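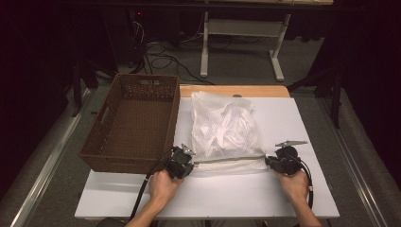

Page last changed: 11/11/2025

Can a machine do the laundry bag yet?
Board: Home and Workshop Automation

trundier60 wrote:
I would like to ask a serious question. My sister says that in a few years a machine will do all the laundry at home. I repair sewing machines for a living and I do not believe it. Look at the mesh bag with the zipper. One side must be held while the other side is pulled, and the cloth inside pushes against the teeth. For my hands this is nothing. For two grippers I think it is very difficult. Please correct me if I am wrong.

Irham wrote:
You are partly wrong, I think. The zipper is the easy half. It goes along a line, and if you keep the net tight the slider follows. A jaw that pinches well can do this. I have a small arm in my shop, it cost me 2,000 second-hand, and since April it closes tool pouches for me. It fails when the fabric gets into the slider, but so do I.

trundier60 wrote:
A tool pouch is stiff. A net bag has no shape of its own. It is not the same job.

Dalva Magalhães wrote:
I agree with trundier60 about the net. I worked many years in a hotel laundry and we had new people who tore the bags in their first week, and they had ten good fingers. You must feel when the zipper does not want to go. If the machine only looks and does not feel, it will pull until something breaks.
What I would trust it with is the other part of the work – cloth into the basket, cloth out of the basket. Nothing bad happens if the shirt lands with wrinkles.

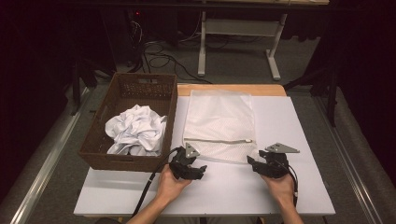
Re: Can a machine do the laundry bag yet? (page 2)

Bezerra wrote:
Dalva, with respect, wrinkled cloth is the worst case. In a heap you cannot see where the sleeve ends. At my work we sort parts, and the machine handled 1,158 of them in one shift without a stop. Then somebody left a cleaning rag in the tray and everything stopped for an hour.

Dalva Magalhães wrote:
But you need only to grab the heap. You do not need to find the sleeve until you fold.

Bezerra wrote:
For the basket, yes, I accept. For putting it in the bag you also need to hold the mouth open. That wants a third hand.

Irham wrote:
I do it with two. One jaw lifts the upper edge, the other pushes the cloth in. Slow, but possible. My best time is 4 minutes for one bag.

trundier60 wrote:
Four minutes! My sister will be very disappointed. Does anybody know a slider with a bigger pull? I could sew one on and Irham could try it.

Irham wrote:
Send me two, please. Trirneck sells a ring pull, but it is too thick for my jaws.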